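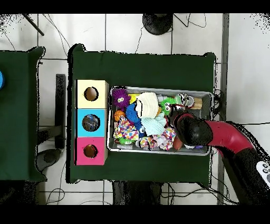

Mixed bags: how we lend toys from this spring

11 May 2026

Many families asked us in the last months why the lending shelf in Vulau does not look the same anymore. Before, every toy had its number and its place, and you took home one or two pieces and wrote them in the book. Now you take home a mixed bag. I promised to explain the change in the newsletter, so I will try to do it in order.

The idea came from our sister shelf in Raltodum, where they have done it for longer than we have. A mixed bag is a cotton bag with things that do not belong to one set. There may be a ball, a soft animal, a piece of cloth, something that rolls, something that makes a sound. The bag has a number but the things inside do not. You return the bag, we look at it, we wash what must be washed, and we make it up again, usually with other contents.

When I first heard of this I was against it. I grew up with toys that had a box, and the box had a picture on it, and if one piece was missing my mother looked for it under the sofa until late in the evening. A bag where nothing fits with anything seemed to me a kind of disorder. But I took one home in the winter for my two nephews, and I saw that they did not miss the picture on the box. The smaller one used a scarf for a whole afternoon. It was a river, then it was a roof, and in the end it was a present that he gave to each of us many times.

We do not say that sets are bad. The puzzles and the building sets are still on the lower shelves and you may borrow them as before. Please count the pieces at home and put a note in the box if one is lost. A lost piece costs nothing.

What is in a bag

For babies under one year we keep separate bags with a green ribbon. These have only large, soft things that can be washed hot, and we check every seam by hand before the bag goes out. For older children the bags have a blue ribbon, and here the rule is that each bag should have nine things in it. Sometimes a thing is two things, for example a doll with a blanket, and then we discuss it.

We try to put in at least one piece of fabric every time. Old knitted scarves are very good for this, also pillow covers, also the small blankets that come from baby beds. Please do not give us fabric with long loose threads, or anything with glitter. We also cannot accept very heavy things for the bags, so up to 200 grams for one toy is the limit. There is a kitchen scale by the door if you want to check.

Washing

This part takes most of our time and I would like to write about it with some detail, as there are often questions.

Soft toys go in the machine inside an old pillow cover, closed with a string. We use half of the normal powder and no softener at all. Toys with a music box or a battery are washed by hand with a sponge, only on the outside, and they dry for longer than you expect — in our back room it can be two full days in bad weather. Knitted pieces dry flat on a towel. If you hang them they become long, and then they stay long.

Balls and plastic pieces we wash in warm water with dish soap and an old toothbrush. We stopped using the strong cleaner last year, the smell stayed on everything.

A few parents told us that they wash the whole bag again at home before the child may touch it. You are welcome to do so. Only please use a powder without perfume.
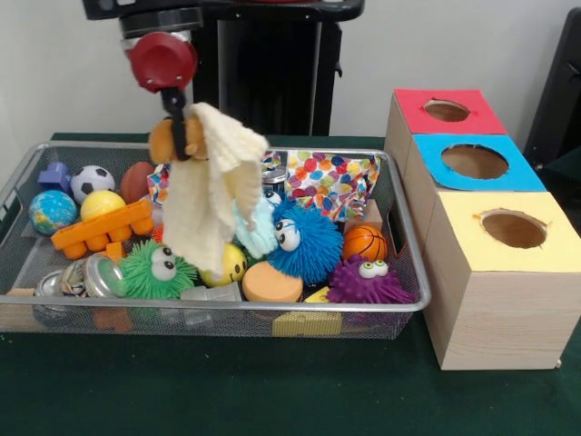

One mother wrote to us that she was not happy with the new bags, and I have her permission to print her words. My daughter wants to know what she will get, she says, and when it is a surprise every time she cannot look forward to it. She adds that her daughter had one favorite, a gray elephant, and that for a child of four it is hard when the elephant goes into some other bag and is gone.

I thought about this letter for a long time. She is right that we did not think enough about the favorites. From this month there is a small notebook beside the lending book, and you can write in it a toy that your child would like to have again. We will look for it and put it into your next bag, if it is not out with another family. The gray elephant has been found. It was in Zabala, in a bag that was borrowed twice by the same house, so it seems that it was somebody's favorite there also.

The bags may be kept for six weeks. It was four before, but the families who live outside the town asked for more time, and the bus to Plallullow now goes less often than it did. If you need longer than this, call or write us a line. We do not take a fine.

Mending evenings

Things break, and with soft toys it is nearly always the same places: the neck, the arms, and the seam under the stomach. We have started to mend them together in the evening, on the first floor of the reading house. You do not need to know how to sew. There is always somebody who can show you the ladder stitch, and after two bears you know it. Bring small scissors if you have them, we have too few and they are not sharp.

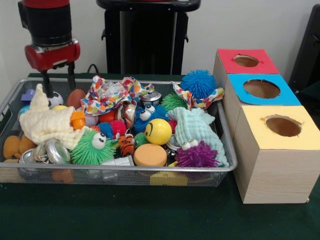

For filling we use wool from old pillows, washed and pulled apart by hand. It is slow work but children like to do it, and it gives a toy a better weight than the new synthetic filling. Lost eyes are replaced with stitched eyes in thick thread. I know that the stitched eyes look a bit serious. A button is nicer to see but it can come off, and in the bags for the small ones we do not allow it in any case.

The May evening starts at 9 minutes past seven — this is when the bus arrives, and we decided to write the real time instead of seven o'clock, when half of the people are still on the road. There will be tea. If someone can bring a second lamp for the long table, it would help a lot.

What we need now

We have enough bears and rabbits for the moment, thank you. We are looking for balls of a medium size, hand puppets, and fabric in plain colors. Wooden animals are also welcome if the paint is whole. Please bring everything clean and dry, in a closed bag, and leave it inside the door and never on the step. In April a whole bag of good puppets stood in the rain for a night and we could save only a part.

The shelf in Zabala is closed for two weeks at the end of May, the floor there is being changed. Bags from Zabala can be returned in Vulau or in Raltodum during this time. Write the name of the place on the paper label, with pencil please, so that we can use the label again.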